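Kanden Lake Ice Fishing Derby

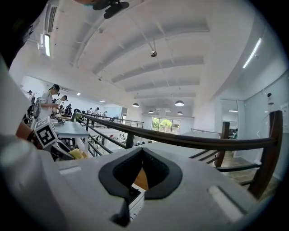
Naomi Athumani puts the appeal down to the perch, which she calls the best-tasting fish in the county and well worth a frozen nose. Plenty of anglers would agree with her, and perch is still the fish most people hope to pull up at the Kanden Lake Ice Fishing Derby, a one-day contest held each winter on the north bay of Kanden Lake, near the town of Distberg. It is a wonderfully noisy, friendly event, and in good years it draws 800 anglers onto the ice.

History

The derby grew out of a bet between two bait shops on opposite shores of the lake. Each claimed that its customers caught the bigger pike, and the owners agreed to settle the question with a single morning of fishing and a borrowed scale. The Mrema side won by a pike that weighed barely more than its rival, and the Distberg side asked for a rematch the next winter. More people came the second time, many of them with no tie to either shop, and the contest was opened to everyone.

Early derbies were fished from the ice in front of the Mrema boat landing. The move to the north bay came after a run of mild winters left slushy patches near the creek mouth. The bay freezes earlier and holds its ice longer, and it has the added charm of a long, pine-covered shore that blocks the worst of the wind!

Format

Fishing starts at first light with a blast from the horn at Tanusetti Point and ends with a second blast in the early afternoon. Anglers may drill their own holes anywhere inside the flagged area, but they can fish no more than two at a time. Jigging rods and tip-ups are both allowed. Power augers have been permitted for most of the derby's life, although a stubborn and much-admired group still cuts every hole by hand.

There are three species classes: yellow perch, northern pike and walleye. Perch are judged by the total weight of an angler's best 6 fish, while pike and walleye are judged singly. A fish must reach the scale before the line at the weigh-in tent closes, and this has led to some thrilling sprints across the ice (and a few spectacular falls). Pike are weighed in a wet sling and go back down the hole if they are in good shape.

Children fish in their own class, with any species counting. The youth prize is given for the longest fish, measured on a board, so a skinny young pike can beat a fat old perch. It often does.

Prizes

The winner of the pike class receives $2,000, the largest prize of the day. The walleye and perch winners each take home $1,000. Youth winners get rods, reels and the Kanden Cup, a dented coffee pot from the first contest that is engraved with each champion's name and has to be returned the following winter. The bottom of the pot is now in use, as the sides are full.

Ice and safety

Ice in the north bay is tested at several spots during the week before the derby. Cars and trucks are kept off the lake whatever the thickness, and gear is pulled out by sled or snowmobile. The contest has been called off on thin ice more than once, with entry fees carried over to the next year. Shelters have to be taken off the lake the same evening, well ahead of the usual April thaw.

Fish stocks

Perch numbers in Kanden Lake dipped after several dry summers, and the derby answered with a minimum length for every perch brought to the scale. The rule was unpopular at first. Catches have since picked up beautifully, and the perch class is once again the most crowded of the three.

See also
Tanusetti Point
Mrema boat landing
Tip-up fishing

Page last edited 22/05/2023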